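Gravity filtration, a thread. Written for people who got a grade back that said "cloudy filtrate" and nothing else.

1/ Start with the paper. Qualitative grades are sorted by retention and by speed, and the two pull against each other. A slow paper holds back fine particles. A fast one passes them. Read the box before you fold.

2/ A fluted fold exposes more of the paper than a plain cone does, so it drains faster. Use fluted when you want the liquid. Use the plain cone when you want the solid, as it scrapes off cleanly.

3/ The paper should sit a few millimeters below the rim. If it stands above the rim, solvent wicks up and evaporates there, and you get a crust of product where you can't wash it down.

4/ Wet the paper with the same solvent you are filtering. Water on the paper ahead of an ethyl acetate solution will give you a slow filter and a wet product.

5/ Glassware and supports.
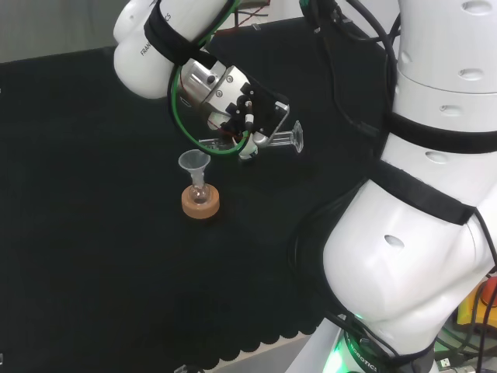
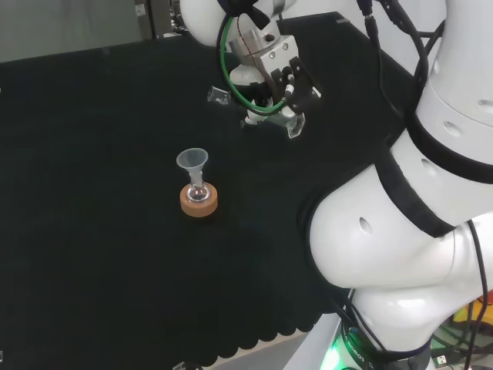
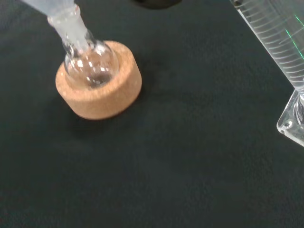
6/ Venting. A funnel that seals against the neck traps air in the receiver. Flow drops to a drip and then stops. A folded strip of paper or a bent paper clip between funnel and neck fixes it. Anahera Lockyer taught this at Lindodstead with a length of copper wire, and the wire is still in the drawer.

7/ Stem length. A long stem that stays full of liquid pulls on the column and speeds things up – good for water at room temperature. For hot filtration use a short stem or none. Crystals form in a long stem and plug it.

8/ Hot filtration, continued. Keep a little solvent boiling in the receiver so the vapor warms the funnel. Pour in small portions and keep the rest on the hot plate. Have 9 mL of extra hot solvent ready per gram of crude if your compound comes out early. That figure is from our own notes on one compound, so test yours.

9/ Never fill the cone past two-thirds. Overflow goes between paper and glass, and it goes unfiltered.

10/ Rinse the original flask with 7 mL of cold solvent and pour that through too. Do it twice. Students lose more product in the flask than on the paper.

11/ Still cloudy? Pass it through the same paper again before changing grade. The cake already on it often catches what the bare paper missed. If that fails, try a thin pad of filter aid.

12/ Maxine Tamihana asked if a box of 100 circles keeps forever. Kept dry and flat, ours from the old Stubbs storeroom still filter fine. Damp ones tear at the point of the cone.

13/ Next thread in October: vacuum filtration, and why your trap is on the wrong side of the hose.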